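draston-standing-rod
README, spring revision (April)

Student project of the Draston Robotics Club. We record people doing small, fussy jobs with hand-held grippers, then try to get an arm to do the same jobs without sulking. The current job is a slim silver rod, upright, at the corner of a clear sheet. It has humbled everyone who signed up.

Views from one sitting, head camera first and then the gripper cameras: 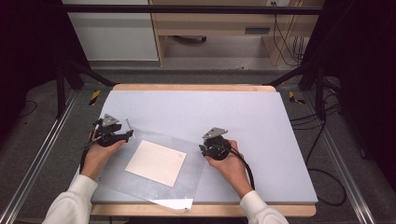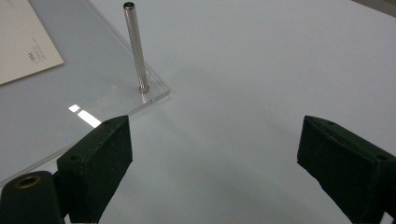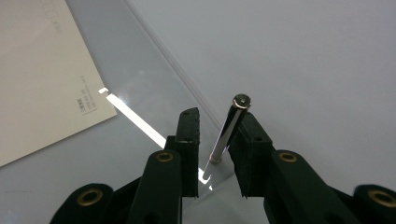
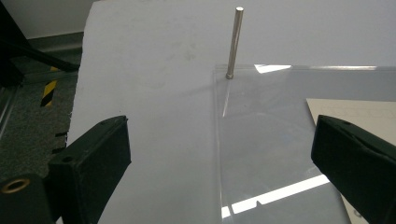 What's in the folder

900 takes recorded, 819 kept. The other takes are in /rejects with notes, some of them rude. Each kept take has a head view, both gripper views and a text file with the operator's initials. Use train.txt for the 500 takes we train on. Don't make your own split and then email us about the numbers.

Known problems

Glare. Clear plastic under ceiling lights puts white streaks wherever it likes, and our first model (Tisdale) treated them as objects. Its successor, Drotden, does so less often — we're calling that progress.

Left and right files are swapped in takes before 280. The loader fixes this if you pass --swap. If you forget, you'll get a very confident model that reaches the wrong way.

Paper under or on the sheet is not labeled. Neither are the cables.

Running it

Unpack, run check.py, wait. If it prints nothing, all is well. Umut Kozan wrote it and does not believe in progress bars.

To do

Depth for the head view
Rename the Ansari branch to something that says what it does
Second operator for the late takes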